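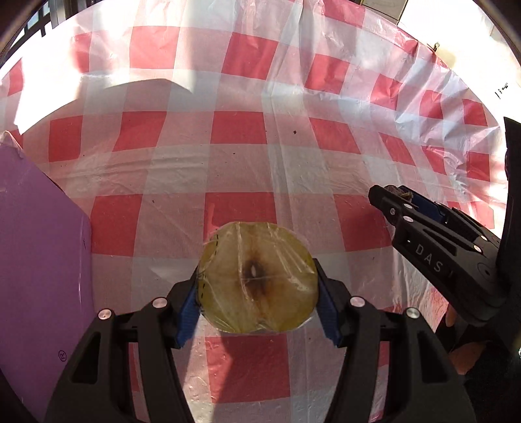

Looking after the pads on a hand-held gripper

Cut fruit leaves juice in the grooves of ribbed pads, so wrap it before you grip it. After every session, brush along the ribs with an old toothbrush and warm soapy water, then dry with a lint-free cloth. Keep water off the pivot pins.

Check the pins next. Open and close the jaws 5 times. If one side lags, clean the linkage and put one drop of Bumik light oil on each pin. Wipe off the extra.

Swap pads in pairs. We get ours from Vositico.
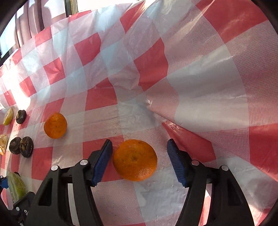
Blue ribbed pads, jaws open around an orange citrus fruit.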